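**Toy and dish swap moves to Kalell Street, adds Thursday evening hours**

BOSTIVVILLE, Apr 15, 2021 -- The household swap that used to run out of the old Bhutto shoe store has reopened in a larger room at 400 Kalell Street, two doors up from the Landow Building. Residents can bring in clean toys, dishes and small kitchen items and take home the same number of things. There is no charge.

The new room has a dark gray carpet and white tables, and it is on the ground floor, so there are no steps to deal with. The shoe store had three steps at the front and a narrow back door, and several people had asked for a place where a stroller or a wheelchair could get in without help. Parking is on the street or in the lot behind the Landow Building after 5 p.m.

Shagufta Cheema, who runs the swap, said it took in 1426 items in March, the busiest month since it began. Of those, 415 were stuffed toys. Plates and bowls came next, followed by mugs, board games and baking pans. Most of the toys went out again within the month. The mugs did not.

"We have enough mugs for now," Cheema said. "Please keep your mugs until summer."

The swap will be open Tuesdays and Saturdays from 10 a.m. to 2 p.m., as before, with a new session on Thursdays from 5 to 7:30 p.m. Drop-offs stop half an hour before closing. Bags left outside the door overnight will be thrown out. Two of them were rained on last month and had to go in the trash, along with a set of picture books that had been in good shape.

A few rules have changed with the move. Stuffed toys are now checked one at a time on a table before they go on the shelf. The person checking looks for open seams, loose eyes and missing stuffing. A sewn-in tag should be left on if it is still there, as it usually gives the fiber content and washing directions. Toys with batteries inside are still accepted, but the battery door has to close with a screw. Toys that smell of smoke or mildew will be handed back.

Dishes are checked for chips and cracks, mostly along the rim. Single plates are fine and do not have to match anything. Knives, glass lids without a pot and nonstick pans with peeling coating are turned away. So are baby bottles, car seats and crib mattresses, which the swap has never taken.

Each household may take up to ten items per visit. People who have nothing to bring can still come in and pick out three things, and no one will ask for an address or proof of income. Cheema said she would like more families to know about that part. On some Saturdays in March people stood at the door and left when they saw others carrying boxes in -- they thought a donation was required.

Stuffed animals of all sizes are welcome at the moment, from key-chain size up to what a child can carry. Soft lavender and pink ones are picked up quickly, Cheema said, and rabbits and bears are asked for by name in the weeks before and after Easter. Among dishes, plain white plates move fastest, with or without a colored rim, and serving platters are slow.

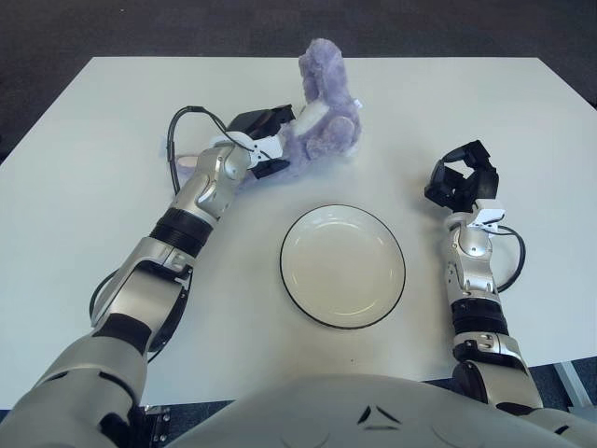 Uzma Butt wrote on the swap's message board that the Thursday hours would help people who work days, but that she would like to see toys and dishes kept on separate sides of the room. Her two children went straight for the stuffed animals last time, she wrote, and she spent the visit holding their hands away from a stack of soup bowls. She also asked whether a toy could be set aside for a day if a child was home sick.

Cheema replied that dishes would go along the back wall starting next week and that bowls would be stacked no more than four high. Items can be held until the next open session if the person calls during swap hours. Only one item per household can be held at a time.

The room is around 1000 square feet, and the lease runs through the end of the year. Rent is paid partly by the owner of the Landow Building and partly from a coin jar by the door. A second jar, for quarters only, pays for washing toys at the laundromat on the corner. Toys that cannot go in a machine are wiped by hand and left to air out before they are shelved, so something dropped off on Saturday may not be on display before Tuesday.

The swap needs sturdy paper bags with handles, clean newspaper for wrapping plates, and two or three low shelves that can be fixed to a wall. It does not need plastic hangers or clothing.

Masks are required inside, and no more than eight visitors will be let in at once. Anyone waiting is asked to line up on the Landow side of the door so that the bakery entrance stays clear.

The swap will be closed the last Saturday of the month while the shelves are put up.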